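## 東京から箱根、荷物を持って日帰りはできますか

**Macarena Arancibia**

8月に弟と日本へ行きます。新宿から箱根へ日帰りしたいですが、夜は別の宿に移るので、スーツケースが二つあります。弟の誕生日のプレゼントも買いたいです。ロッカーに全部入りますか。
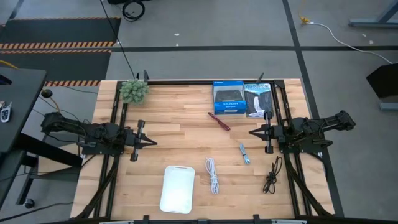

弟がほしがっている物と同じ種類の箱（DUALSHOCK 4）

**林 節子**

駅のロッカーは、私が使ったときは中型が505円、大型が870円でした。朝9時を過ぎると大型はほとんど空いていません。先に荷物を預けてから、切符を買うほうが安心だと思います。ゲームの箱なら、スーツケースの上に置いて一緒に入ると思います。

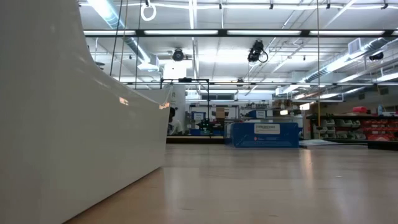
湖の船に乗るときは、二階の席をすすめます。ただ、晴れた日は水の光がとても強いです。つやのある白い物に照明が映って、一か所だけ明るくなることがありますが、あれがもっと大きくなった感じです。帽子かサングラスを持って行ってください。

**Fidel Núñez**

私はロッカーを使いませんでした。宿の「メディナ」に電話したら、チェックインの前でも荷物を預かると言われました。一個200円でした。日本語があまり上手ではないですが、ゆっくり話したら通じました。まず宿に聞いてみてください。ロープウェイは風で止まる日があるので、朝に確認したほうがいいです。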